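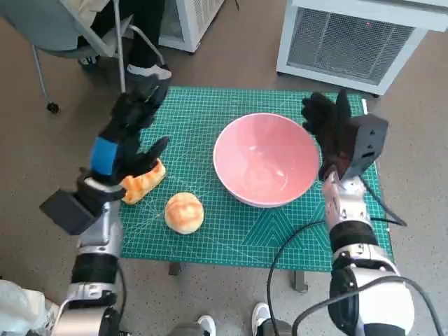

Notebook, prop bench, March, 9:40 in the morning

Today I continued with the bakery set for the Naseri window. The order is for pretend breads that must look good from the sidewalk and also survive small hands, because the children's corner will use them after the window is changed. I put the bun and the croissant on the green mat with the pink bowl, to judge the colors together. The white grid is useful for this, I can see at once if one piece is too large for its neighbor. The bun has the golden-orange crust with the cream streaks and I am content with it. The croissant is more difficult. Its ridges are orange and the under part is pale yellow, and beside the bun it looks to me like a different bakery.

What I want to try: a thin brown wash in the valleys between the ridges only, and leave the yellow as it is. I made a test on a scrap yesterday with the Vunis pigment, diluted 1 to 8. It was too weak. With 1 to 4 it was better but it left a ring where the drop dried. Next test will be 1 to 4 again, but put on with a sponge and wiped after ten seconds.

The bowl. In the first plan we had a basket, and I still think a basket is more natural for bread. But the client wrote that the window has already many brown things in it, and the pink inside with the white rim gives some light. It is glossy, so under the window lamps there can be a bad reflection. I must check this with the lamp at the height of the real one. If it is bad we can put a cloth inside, folded, so that only the rim shows.

Size question. The bowl is large and with only two breads it will look poor. I calculated for a full bowl 10 pieces, if the lower ones are plain foam that is not painted. The painted ones go on top and a little over the rim. I do not want to glue them together, the children's corner needs them separate.

11:15. Called Fisex about the foam. They have the soft one in stock, the firmer one comes later. The soft one is okay for the hidden pieces. For the croissants I prefer to wait, the tips bend too much in the soft foam and after some weeks the paint opens there. We had this problem with the pretzels for Cusico and I had to repair them two times.

Cost until now is 86 for material, without the bowl. I wrote it in the blue folder also.

Afternoon. Sponge test done on two scraps. The first has no ring, the color is a little gray. For the second I added a drop of the ochre and it is much closer to the bun crust. Both are on the shelf over the sink, please do not touch them until tomorrow, the wash stays sticky for long.

To do: lamp test with the bowl. Ask Naseri if the cloth can be white or must be cream. Cut the foam for the hidden pieces. Order more ochre, the tube is nearly finished.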